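Checking spools before winding

Tuesday, May 15, 2018

Riltstead sent the replacement spools, part 1744, in white. The old ones cracked at the bore after one season, so every new one gets looked over on the wood-grain table before any line goes on it.

Bore first

Tilt the top face up and look straight into the hole. Flash on the inside edge will catch the spindle. Trim it with a blade, then wipe. 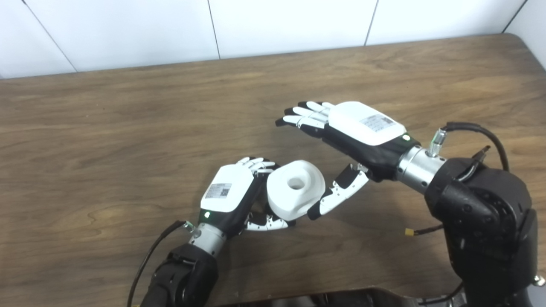
Flat ends

Hold the spool low, keep the end clear of fingers, and turn it slowly. A high spot shows as a change in the shine. I reject anything I can feel with a fingernail.

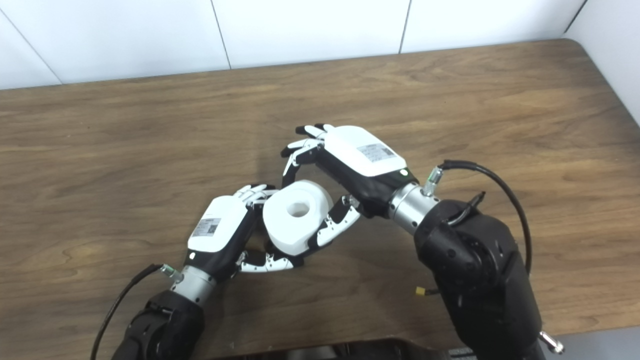 Results

Out of a box of 184, I set aside 16. Musa Okafor wants them for his bench and can have them. Winding starts once the Harent line arrives.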